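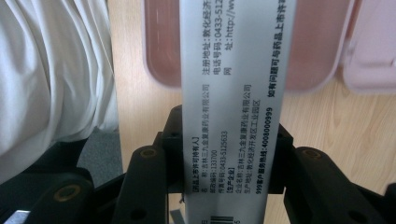

# Piltach — thin things and small boxes, two hand-held grippers

Piltach is a set of tabletop demonstrations for comparing finger designs on hand-held grippers. One person sits at a table with a gripper in each hand and moves light, awkward packaging from one place to another. We wanted to know which fingers hold up when the object is a folded paper leaflet one minute and a small carton the next, and we've had a great time finding out.

Please read the "Known problems" section before you train on this. It's the part I'd want to read first if I were you.

## What's in it

| Item | Value |
|---|---|
| Episodes | 251 |
| Short clips cut from episodes | 2398 |
| Grippers per episode | 2 |
| Finger designs compared | Flultdale, Landik |
| Views | one per gripper, one head view |
| Maintainer | Minttu Honkanen |

An episode runs from hands at rest to hands at rest. A clip is a single grasp, carry or release cut out of an episode, with a bit of padding on each side so you can see the approach. Clips never cross an episode boundary.

## Tasks

- `leaflet_hold`: pinch a folded medicine leaflet and keep it upright
- `box_to_container`: carry a small carton to an open container and set it down inside
- `lid_open` and `lid_close`: work a hinged plastic lid with one gripper while the other holds the base
- `handover`: pass a carton from one gripper to the other

The leaflet task is my favorite by a mile. Paper tells you so much about a fingertip! If the two faces meet at even a slight angle, the strip twists as soon as you lift it, and you can watch the printed columns lean over in the gripper view. With a good pair of faces the text stays readable the whole way through the carry. We started using the print as a rough blur check too, and it works better than the test card we had before.

## The two finger designs

**Flultdale** fingers are stiff, with a short flat pad at the tip. They close quickly and they're predictable. On cartons they are lovely: you get a square grip on the first try and the box doesn't roll. On paper they're fussier, and you have to come in straight.

**Landik** fingers flex a little near the root. That small bit of give makes paper much easier, and beginners pick it up fast. The cost is in the carry. A carton held by one corner can swing, and if you're moving quickly you'll feel it before you see it.

I went in expecting to prefer one pair for everything. I now swap them depending on the task and don't mind doing it — the change takes a small driver and a little patience.

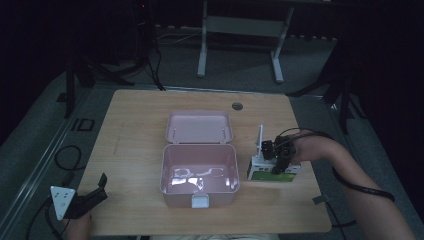

Most box episodes end with the carton inside the container, but not all of them. When the operator sets it down outside and tries again, we keep the whole thing and mark it `retry`. Those episodes are some of the most useful ones here. A second attempt nearly always comes in lower and slower, and you can line it up against the first to see what the operator changed.

## Folder layout

```
piltach/
 episodes/
 ep_NNN/
 left/
 right/
 head/
 notes.txt
 clips/
 splits/
 train.txt
 held_out.txt
 fingers.csv
```

`fingers.csv` says which design was fitted to each gripper for each episode. Left and right are the operator's left and right. Mixed pairs do exist, so please read the file and don't assume both sides match.

`notes.txt` is whatever the operator typed at the end. Sometimes that's a full paragraph, sometimes it's "ok". I've fixed spelling where it got in the way of searching and left the rest alone.

## Known problems

- 361 clips have a time offset between the head view and one of the gripper views. They carry `sync: loose` in the clip index. Fine for looking at grasps, bad for anything that needs both views lined up.
- Glossy paper and plastic throw bright patches. Exposure was locked after the first batch, which helped a lot, but the early episodes still flicker when the gripper tilts.
- The held-out split leans toward Landik fingers. I'll rebalance it in the next version.
- Gripper opening width is logged in raw units. The conversion is per gripper, so use the helper below.
- Leaflets and cartons carry real printed text, some of it in Chinese, including company addresses and phone numbers. We did not mask any of it.

## Quick start

```
python -m piltach.load --episode 12 --view left
python -m piltach.width --episode 12 --units mm
```

The loader skips `sync: loose` clips by default. Add `--keep-loose` if you want them.

## Suggested comparisons

Start with `leaflet_hold`, split by finger design, and plot opening width over the first second after contact. You don't need a model for this. The Landik curves settle in a soft slope and the Flultdale ones drop and stop, and once you've seen that, a lot of the behavior in the longer tasks makes sense.

After that, try `handover` with mixed pairs. We have fewer of these than I'd like, but they're so much fun to go through. The receiving gripper does most of the work, and whichever fingers are on that side seem to decide how clean the pass is. I'd love to see someone check that properly.

## Changes

- **May**: added `retry` marks, moved operator notes into each episode folder, removed duplicate clips from `lid_close`
- Before that: first internal release, box tasks only

## Contact

Questions, broken files and better finger ideas all go to Minttu Honkanen through the issue tracker. If you print your own fingers and record even a few leaflet episodes with them, please send them over. Put the episode number in the title when you report a bad file, and say which view it's in.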